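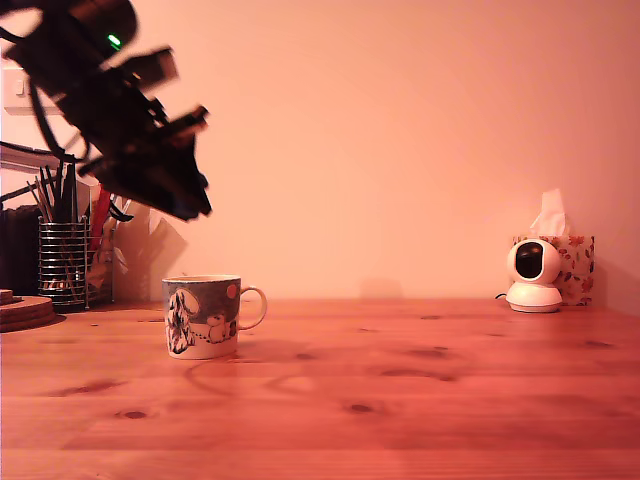 No. 16

Desk thread, no. 16 in a series read by my sister and possibly Ismael Toledo. Today's subject is the pine table, and what has been allowed back onto it.

The rule when we moved in was that the table would hold one mug and whatever I was working on. I wrote this down. I then lost the piece of paper on the table.

So yesterday everything came off and went on the bed, which is how I found out I own a bed's worth of desk.

Going back: the mug. Ceramic, proper C-shaped handle, lives left of center. I tried it on the right for 2 weeks and kept putting my elbow in it.

Also going back: the pencil holder, against the wall. Nabila Naciri says people with a pencil holder should own a sharpener. Nabila is welcome to buy me one.

Not going back: 3 dead highlighters, the manual for the Fimov printer we gave away, a spoon.

The spoon has been returned to the kitchen, where it was greeted like a sailor.

People ask about the wall. (Érica Magalhães asked about the wall.) It's a pale peachy pink, the can said Zanthorpe something, and I've lost the can too. I like it bare. Every time I hold a picture up to it I get tired and sit down.

A word on knots. Pine has knots. Chiến Khương looked at the dark oval near the bottom left and asked what I'd spilled. I said it came with the tree. He rubbed it with his thumb anyway.

The varnish shows every bit of light that lands on it, so you can't skip wiping. Damp cloth, then a dry one, along the grain. I used to go in circles and it looked like a skating rink.

Still undecided: the stapler. I staple maybe twice a year, but when I need it I need it with my whole heart.

Rattana Duangkaew has suggested a drawer. The table has no drawer. She has suggested a different table.

I'll report back in November on whether the one-mug rule held. There's a second mug in the sink and I don't like how it's looking at me.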